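4.3 Oiling and Curing the Top

The steps in this section apply to all Turside tables supplied unfinished. Tops supplied with factory lacquer must not be oiled. Refer to Section 5 for lacquered tops.

CAUTION: Rags soaked in oil can catch fire on their own. Lay used rags flat outdoors to dry, or store them under water in a closed metal can.

1. Confirm that the legs and cross rail are fully tightened (Section 3.6).
2. Sand the top lightly along the grain. Do not use an orbital sander within 6 mm of the edges.
3. Remove all dust with a vacuum and a dry cloth.
4. Stir the Pirnano hard oil for two minutes. Do not shake the can.
5. Apply a thin coat with a lint-free cloth. One 500 ml can is enough for two coats on the largest top.
6. Wait 19 minutes, then wipe off all oil that has not soaked in. 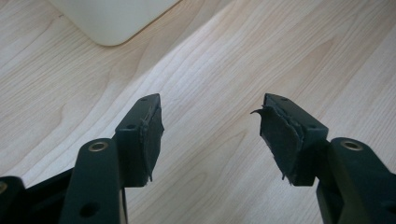

Leave the first coat for 36 hours before applying the second. Room temperature should stay above 60 °F during this time, with a window open if weather allows. If the surface feels tacky after the full wait, wipe it with a dry cloth and allow one more day - do not apply heat.

7. Repeat steps 4 to 6 for the second coat.
8. Oil the underside once. An untreated underside can cause the top to cup.

NOTE: Tops from the Urnmont line have a thicker edge profile. Check the edge for drips after each coat.

NOTE: Do not place rubber feet, wet glasses or hot pans on the table until the second coat has cured for one week.

For yearly care, see Section 6.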